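Brestbridge Publications
Reference Works: Diplomacy and Trade

The Ivard Handbook of Mekong Transport Agreements
Two-volume set, with online supplement

The Ivard Handbook brings together the bilateral and regional agreements that govern road, rail and river traffic in mainland Southeast Asia. It is intended for ministries, trade missions, university libraries and newsrooms that need the text of an agreement and a short account of how it was reached. The general editor is Cường Nghiêm, who also prepared the notes on the Vietnamese-language documents.

Each agreement is given in English translation. Where the signed text exists in more than one official language, differences in wording are noted at the foot of the page. Translators' notes are kept separate from editorial comment and are initialed. 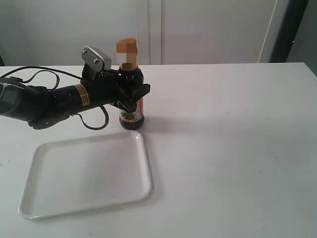 Robotic arm holding a dark glass bottle at a white table.

Contents

Volume 1 contains the agreements, arranged by corridor and then by date of signature. Protocols and annexes follow the agreement to which they belong. Agreements that have lapsed are included if a later document refers to them.

Volume 2 contains 16 background chapters on border procedure, customs transit, river navigation, rail gauge and the financing of crossings. It also holds the maps, a glossary of treaty terms and a combined index. Interviews with former negotiators, conducted by the Chaimongkol Institute, appear in edited form at the end of the volume.

Specifications

Format: hardcover, sewn binding, boxed
Volumes: 2
Agreements reproduced: over 300
Maps: 84
Language: English, with titles in the original languages
Distributor: Davotlow Library Services

Online supplement

Purchase of the set includes access to the online supplement for one institution. The supplement carries new agreements and amendments as translations are completed, along with corrections to the printed text. The annual update is posted in September. Access is by institutional network or by a login issued to the named librarian. Individual purchasers may apply for a personal login by sending proof of purchase to the distributor.

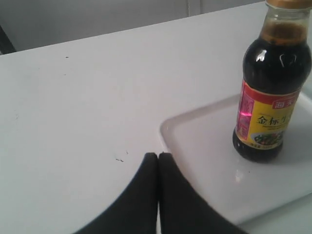

White tabletop and pale gray wall.

Ordering

Orders from libraries and public bodies are handled by Davotlow Library Services. Please state the billing address, the delivery address and the name of the person who will manage online access. The volumes are not sold separately. Damaged copies will be replaced if the distributor is notified within one month of delivery.

Permissions

Short passages may be quoted with credit to the Handbook and to the translator named in the notes. Requests to reprint a full agreement, a chapter or a map should be sent in writing to the Brestbridge permissions office and should state the planned use, the print run and the language of publication. Interview material requires separate consent from the Chaimongkol Institute.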